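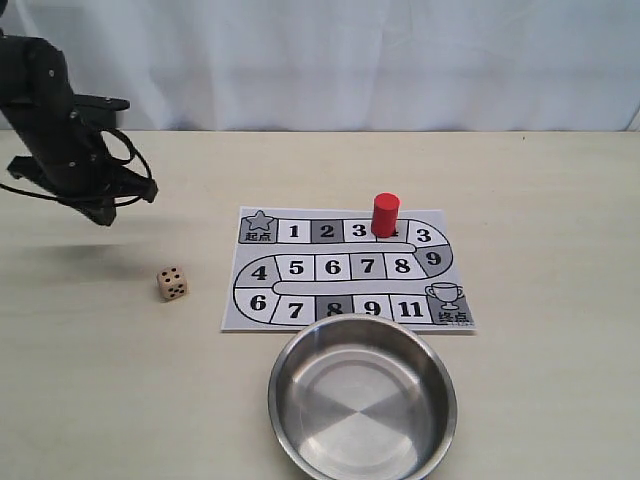 Zemow VF-403 Variable Frequency Drive: Review

Posted in Product reviews » Drives and motor control

The VF-403 is the mid-size unit in the Zemow compact range: three-phase input, three-phase output, IP20 housing, intended for panel mounting. We ran one for five months on a centrifugal circulation pump at the Clilcombe plant, where it replaced a soft starter and a throttling valve. The notes below cover installation, setup, daily operation and the faults we logged.

Mounting and wiring

The housing clips to DIN rail or takes four screws. Screw mounting is the better choice if the panel shares a wall with moving equipment, as the rail clip has some play. The manual asks for clearance above and below the fan path, and the fan does need it. Units can stand side by side with no gap up to the ambient limit on the rating plate, after which the output has to be derated.

Power terminals are at the bottom, control terminals behind a hinged cover at the front. The power terminals accept ferrules without trouble. The control terminals are small and set deep, and a narrow screwdriver is required. There is a proper shield clamp for the motor cable, fitted as standard. On the older Zemow units this was a paid extra.

Setup

Parameters are entered from the keypad or from the PC software over USB. The keypad has five buttons and a two-line display. It is readable, but the menu is four levels deep and there is no back key; a long press on Stop does that job, and the manual mentions it once, in a footnote.

The quick-start menu asks for motor nameplate data, ramp times and the speed reference source. After that the drive offers a static or rotating autotune. We used the static tune with the pump coupled. Motor current at full speed matched the clamp meter closely enough for the overload setting to be trusted.

The PC software is plain and quick. It compares two parameter files and lists only the differences – a useful function when a spare has to match the original. It does not run without administrator rights, so check with IT before going to site.

Operation

The pump now runs in PID mode from a 4–20 mA pressure transmitter. Regulation is steady. Sleep mode works as described, but the wake threshold is entered as a percentage of sensor range and the sleep threshold in hertz, so expect to do some arithmetic.

At the default switching frequency the motor has an audible whine. Raising it one step removed most of this, with a small rise in heatsink temperature. The fan is temperature controlled and stays off at light load.

Faults

Two trips were logged. The first was an overvoltage on deceleration, cured by a longer ramp. The second was a loss of reference signal, traced to a loose transmitter terminal. The fault log stores bus voltage, output current and frequency at the moment of each trip. It does not store the time unless the optional clock module is fitted.

Rating

Hardware: good
Keypad: fair
Software: good
Documentation: fair

Suitable for pumps and fans. For hoists or indexing conveyors, look at a drive with encoder feedback; the VF-403 has no option slot for it.

Filed under: drives, pumps, Zemow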